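Wood Grain: How a Tree Leaves Its Lines

Look at a wooden spoon, a door, or the leg of an old chair. You will probably see lines running through it. Some are straight, some are wavy, and some curl around in a ring. These lines are called the grain. They were there long before the wood was made into anything, because they come from the way a tree grows.

How a tree grows wider

A tree grows in two directions. It gets taller at the tips of its branches, and it gets wider all the way around its trunk. The widening happens in a very thin layer just under the bark. This layer is called the cambium. It makes new wood on its inner side and new bark on its outer side.

In places with warm and cold seasons, the tree does not grow at the same speed all year. In spring it grows fast, and the new wood is light in color. Later in the summer it slows down. By September many trees are making wood that is tighter and darker. In winter they stop. One light band and one dark band together make one year of growth. If you look at a stump, you can count the dark bands to find out how old the tree was when it was cut.

From rings to lines

If the rings are circles, why does a board have long lines? It depends on how the wood is cut. Think of a roll of paper. From the end, you see a spiral. From the side, you see straight edges. A saw that goes across the trunk shows the rings. A saw that goes along the trunk cuts through the same rings from the side, and they show up as long stripes.

When something round is carved or turned from wood, the tool cuts through the rings at many different angles. The lines may bend, spread apart, or close up again as they go around.

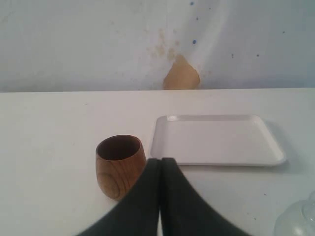 A wooden cup with dark grain lines. Look low on the left side for the swirl.

What makes a swirl?

A swirl like the one on the cup is often a sign of a knot. A knot is the place where a branch grew out of the trunk. Each year the trunk gets wider and wraps a new layer of wood around the bottom of the branch. The grain has to bend to get past it, the way water in a stream bends around a rock. When the wood is cut there, you see a round shape with curved lines beside it.

Knots are usually harder than the wood around them. Some woodworkers avoid them, since a knot can crack or chip under a sharp tool. Others like the pattern and choose a piece of wood that has one.

Making a cup on a lathe

Žydrūnas Sakalauskas makes bowls and cups at a workshop called Sastura. He uses a lathe, a machine that spins a block of wood while he holds a sharp tool against it. This is called turning.

He starts with a block that has been drying for 2 years. Fresh wood is full of water. It shrinks as it dries, and a cup made from it can twist out of shape. He rounds off the corners of the block first. Next he shapes the outside. To make a barrel shape, he takes away more wood near the top and the bottom and leaves the middle wide. The inside is hollowed out last, and then the cup is sanded smooth.

"I can't see the pattern until I cut into it," he says. "Two blocks from the same tree can look very different."

Taking care of wood

Wood can still take in water after it has been made into a cup. If it soaks in a sink for a long time, it can swell and then crack when it dries. Wash a wooden cup by hand, dry it with a towel, and leave it with the open end up so air can get inside.

Try it yourself

You will need a sheet of thin paper, a crayon with the wrapper off, and a piece of rough, unpainted wood.

Lay the paper on the wood. Hold it still with one hand. Rub the side of the crayon gently over the paper, going the same way each time. The grain should begin to show. Try it on 6 different pieces of wood and write the name of the object next to each rubbing.

Words to know

Cambium: the thin layer under the bark where a tree makes new wood.
Grain: the lines and patterns in wood.
Knot: the place where a branch joined the trunk.
Lathe: a machine that spins wood so it can be shaped.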